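The Last Field in the Valley

The clearance team that works the hillside above Korar starts at first light and stops before noon. After that the ground is too hot to kneel on and people lose concentration. In a morning, one deminer with a detector and a trowel can finish a strip of soil not much bigger than a parking space, and on a bad day less than that.

The war that put the mines there ended a generation ago. Both sides laid them, one along the ridge to protect its guns and the other along the river to stop people from crossing. Some of the minefields were mapped. Most of the maps were drawn from memory after the fact, and the river has moved since then.

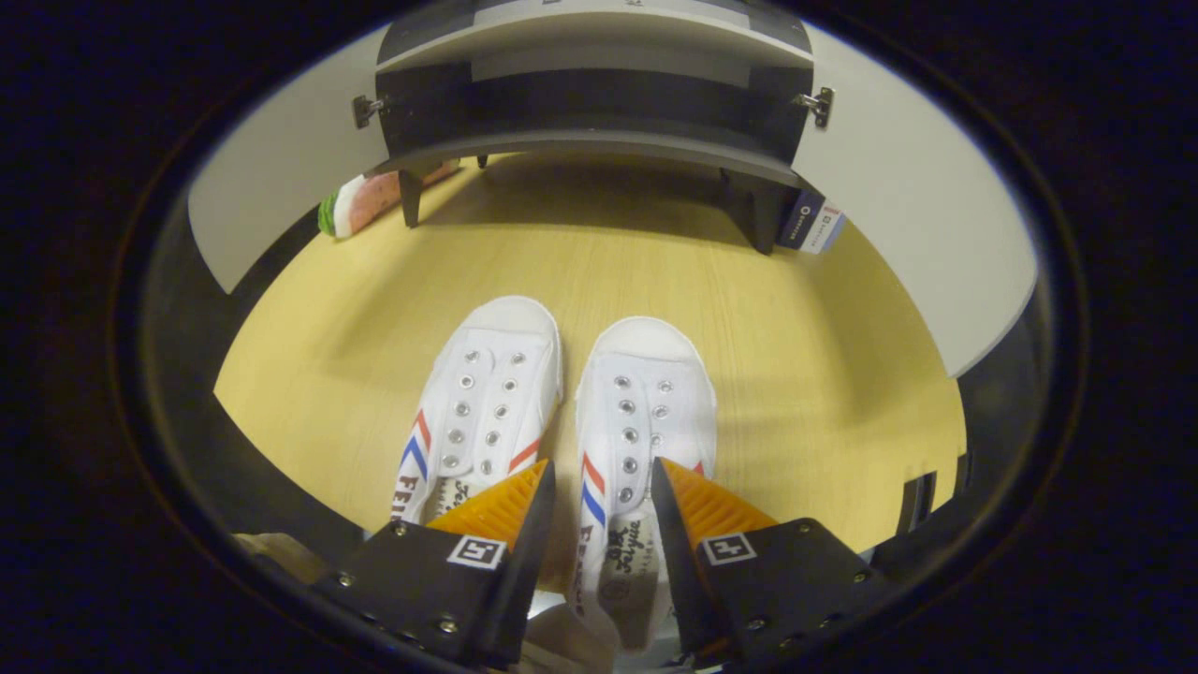
Why is it taking so long? Money is the main reason, and after that the metal. The hillside was shelled for two winters before anyone mined it, so the detectors pick up shell fragments, cans and fence wire, and every signal has to be dug by hand as if it were live.

Sylvain Bouvier has run the operation for 3 years. He keeps a paper map in the site office with cleared land in green and suspected land in red, and he updates it himself on Wednesday afternoons. The green has reached the old school road. Past that, the red runs all the way to Flemov, where the two armies faced each other longest.

About the people of Flemov he is careful. They were moved out during the fighting, and 2,000 of them now live in and near Korar, many in apartment blocks that were meant to be temporary. The older ones want to go home. Their grandchildren have jobs in town and talk about the village as a place they have heard of.

The government's position is that land will be handed back when it is certified safe, and not before. In practice people go back anyway. They cut hay at the edges and graze goats between the marker posts. In April a tractor set off an anti-tank mine on a track that had been in use all winter. The driver lived.

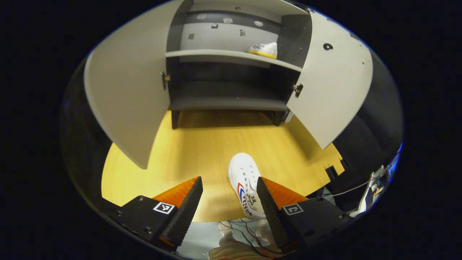

Colette Perrin puts it more bluntly. The families already know which fields are bad, she says, and what they want is a paper with a stamp on it so that the bank will lend against the land. Without the stamp they can't build, and without a house they can't register to vote in the district, so the district council has no one on it from Flemov.

That last point comes up often in Korar. The council decides the order in which land is cleared, and for years the first plots on the list have been the ones near the planned highway. Council members say the highway will pay for everything else. The road has been approved 2 times under different governments, and so far it stops at the Aguiar bridge.

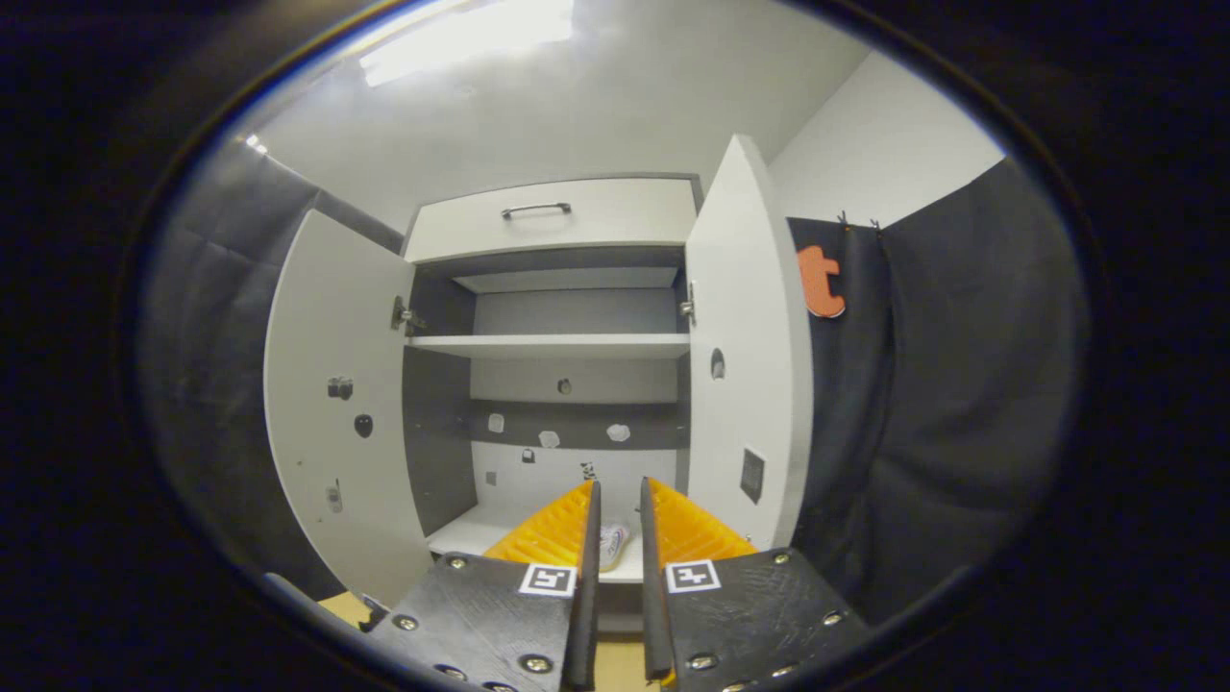
Foreign funding for the program comes up for renewal each spring, and each spring it is a little smaller. The team lost its second dog unit last year and has not replaced it. Families who expected to be home by now have stopped planning in seasons. They buy for the apartments they have, ordinary things like a white cabinet with two doors and a wide drawer across the top, and they put off the bigger questions of roofs and wells. A few have sold their claims to buyers from the coast, at prices they don't like to discuss.

Bouvier expects to reach the first houses in Flemov next year if the budget holds. Before that comes the Jirkus orchard, where the trees have grown up through the old trench line and the roots will have to be worked around by hand. His team has already cut the access lane. They were laying out the marker tape on the morning I left.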